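Kulari Open Day

The Kulari Open Day is a yearly visiting day held each January at the Kulari robotics laboratory in Ormsby, when the people who work there put down their usual tasks for an afternoon and show the neighbours, the schools and anybody else who cares to come what the robot arms have been learning. It is best known for its table-laying demonstration, usually called the tray table, which has been on the programme ever since the day was first held and is still the part most visitors ask for by name.

Background

The open day was begun by Ishbel Rankin, who had run the laboratory's visits by appointment and grew rather tired (she has said so cheerfully in several of her welcome talks) of explaining to one small party after another why a robot might find a paper cup difficult. Her first thought was a lecture with slides. It was Malte Wiegand who persuaded her that people would much sooner stand near a table and watch, and the lecture shrank over the years to a short welcome by the door. The first open day drew 28 visitors, most of them from the streets close by, and a more recent one drew 214, which meant letting them in by turns.

The tray table

The demonstration uses ordinary tableware in bright colours, chosen so that children at the back can follow what is going on. A plate, a cup and cutlery have to find their way on to a blue tray, or off it again, and the order changes from one turn to the next.

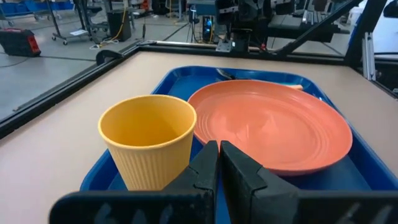 Cups are the favourites with the crowd. A light cup tips at the smallest nudge, and a gripper that closes a little too firmly will squash it, so there is always a good deal of breath being held when the fingers come down. Plates are harder than they look as well, for a plate lying flat offers very little edge to take hold of, and forks have a way of hiding underneath things. The team makes no attempt to smooth over the failures. A dropped fork is put back and tried again, and visitors seem to enjoy the second attempt every bit as much as the first — perhaps more!

Each turn lasts 12 minutes, with time for questions afterwards. The software that plans the movements is called Primarar and was written at the laboratory, largely by Gizella Hajdu, who likes to answer the longer questions herself and has been known to carry on answering them well into the tea break.

The hall

The demonstrations take place in the main working hall, a tall, light room with its ducts and pipes left on show. Visitors with an interest in buildings often spend as long looking up as they do looking at the robots.
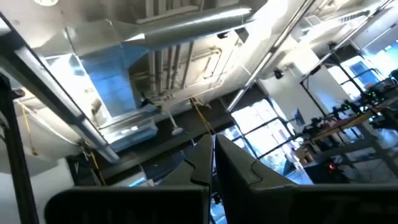
Ductwork and windows in the hall, with two gripper fingers in the foreground.

Benches and equipment stay where they are during the open day. Rankin has always held that a tidied laboratory gives people quite the wrong idea of how the work is done, and apart from a little sweeping the hall is shown as it is on any other afternoon. Doors open at 2 in the afternoon.

A visitor's account

The following passage comes from the Ormsby newsletter Jimus, which has printed a report of the open day every year and is the fullest record of the early ones.
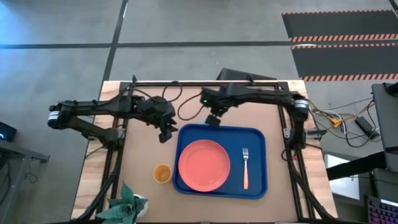

By Ebony Fairweather, for Jimus

I had promised my nephew we would stay for one turn and we stayed for four. There are two arms, you see, and one finds oneself taking sides. Mine was the left, which struck me as the more thoughtful of the pair, and his was the right, and we argued about them all the way home on the bus. What I had not expected was how slow and careful it would all be. I have laid a tea tray every day of my grown-up life and never once considered how far the cup is from the plate, or which way round the fork is facing, and I am afraid I now think of it each time I put the kettle on.

Guided movement

Later open days added a part in which a person works with the arms directly. The idea came from Manaia Rakena, who felt that visitors were going away with the notion that the robots had picked everything up by themselves, when a great many of their movements begin with somebody patiently showing them what is wanted.

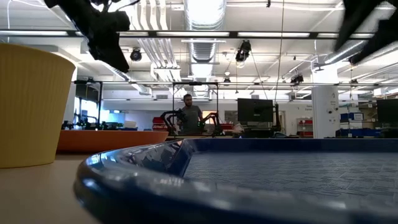

Rakena's talk on the subject goes through the matter in plain words, from the first clumsy tries to the point where a movement is good enough to keep, and it has become nearly as popular as the tray table itself. Older children are encouraged to suggest a task, and the suggestions are written up on a sheet by the door. Buttering toast has been asked for every single year. It has not yet been attempted.

See also
Primarar
Jimus (newsletter)
Ormsby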